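Equipment planner wanted, part-time — could suit someone who likes spreadsheets and screwdrivers in equal measure

Hi, I'm Areti Drakos and I run the teardown benches at Pruvari. We take in old office desktops, pull the drives and memory, and sort what's left for reuse or recycling. I've got a budget for more robot arms, and I need help spending it properly before October, when the equipment order has to be in.

Up to now I've done the planning myself, in the evenings, in a workbook with far too many tabs. Last year we took in 3138 towers. I can tell you what a new arm costs to buy, but I get pretty vague when someone asks what it costs to run, what the spare fingers and screws add up to, or how many hours a bench is tied up while we teach the arm a new case. I'd love to hand all that to a person who enjoys it!

The job is three days a week on a contract to the end of the financial year, with a fair chance of going longer. You'd be building the cost model for the next benches, getting quotes in (and chasing them, sorry), and working out whether we buy, lease or go halves with our sister workshop at Dinudska. You'd also spend proper time on the floor. Drive removal is the task I most want costed, as every brand of tower seems to have its own idea of where a caddy and its cables should go.

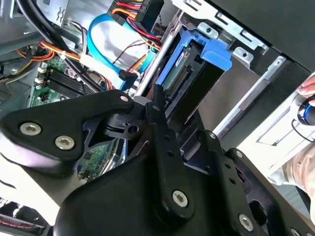
Kenza El-Sayed reckons I should say up front that the purchase price is the easy bit, and that whoever takes this on had better budget for cable handling from day one, as that's where her hours go. She also wants it on record that she asked for a second set of fingers in the last round and got a label printer.

Fair enough on both counts. So if you've planned for automation before and have a line in your budgets for the fiddly stuff, tell me how you came up with the number.

You don't need to be an engineer. I'd like you to have bought or budgeted for equipment somewhere — a factory, a lab, a hospital store, a farm, I'm not fussy — and to be comfortable ringing a supplier and asking why the service plan is $655 a month. If you can read a wiring diagram, lovely. If you can't, we'll show you.

Pay is $130 a day above our standard bench rate, which I'll send you with the full position description. Hours are flexible around school pick-up, and there's parking out the back. Steel caps are needed on the floor and we'll pay for a pair.

To apply, send me a résumé and a page (one page, please) about a piece of equipment you helped choose and what you'd do differently now. Put "Planner" in the subject line. I'm reading them as they come in, and I'll ring everyone I'd like to meet for a cuppa and a look around the benches.

Areti
Posted 10 Jul 2023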